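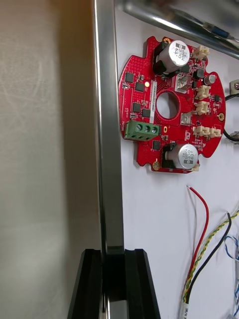

Garba river went over at the lower bridge again last night, water got to 163 houses on our side going by the shelter list. Town's barrier boards were up but half of them rattled the whole time. The posts need to sit snug – look how that silver bar goes down through the slot in the black bracket, thats what I mean, something holding it on both sides. Ours just lean. Anybody from Cutia know who signed off on the install?

Also the shelter at the Olivus school is full. 90 cots, more people than that. Bring blankets if you can, not clothes, they have way too many clothes.
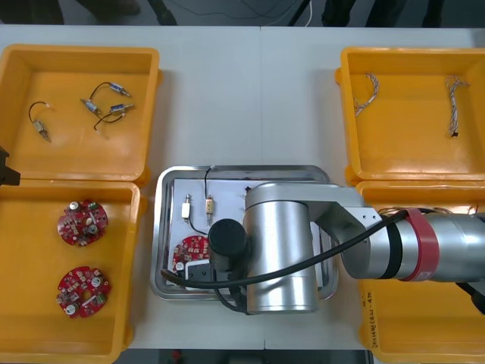 And bring them to the side door, the front is blocked by the water truck till tonight.

– Anqi Tang, Jan 12, 2022

mudline_337
Side door was locked when I got there at 7. Had to go all the way round. Left four blankets with the guy at the truck.

Anqi Tang
Ugh sorry. Should be open now, just knock hard.

gravelpit
The boards are fine. Skirkex put them in back in August and they held two feet of water on Mill St. Problem is the storm drain behind them, water came UP not over. You can put the tightest post in the world there and still get wet

mudline_337
Not on my block it didn't. Watched it pour between the boards for an hour. Drain was hardly bubbling.

gravelpit
OK but your block is the low end. Im talking about Mill.

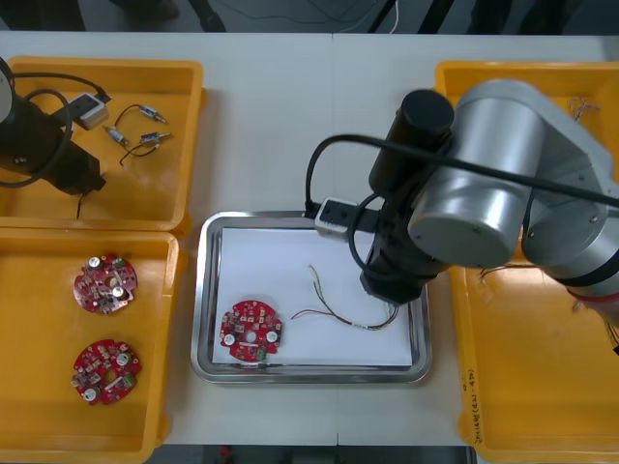

Tianyou Yan
You're both right I think. Drain backed up first, then the gaps. I pumped out 3 basements this morning and two had mud up from the floor drain, the third it all came in the front. Either way dont run your furnace till someone looks at it. And take pictures before you toss anything, the county wants them for the claim form.

gravelpit
Fair. Still say fix the drain first.

mudline_337
Boards first. Drain takes a year, we'll flood again by then.

Anqi Tang
Can we do both please. Meeting is at the fire hall, will post the time when I have it. Roughly 167 names on the drain petition so far, sheet's at the shelter desk.

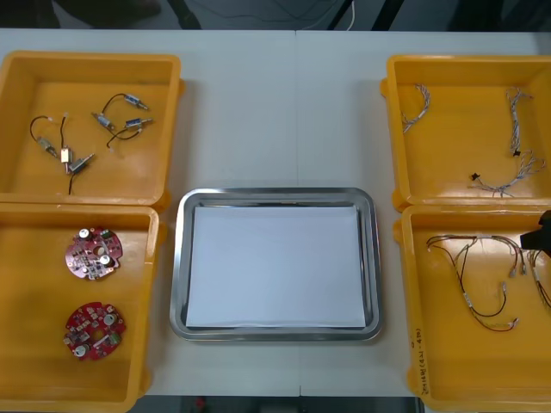

Road closures (will edit as I hear)

Lower bridge – closed, both lanes
Mill St – one lane, go slow, wake is getting in peoples garages
Olivus Rd – open up to the school
Cutia turnoff – heard its open, not confirmed

gravelpit
Cutia turnoff is open, just drove it. Lot of gravel on the curve.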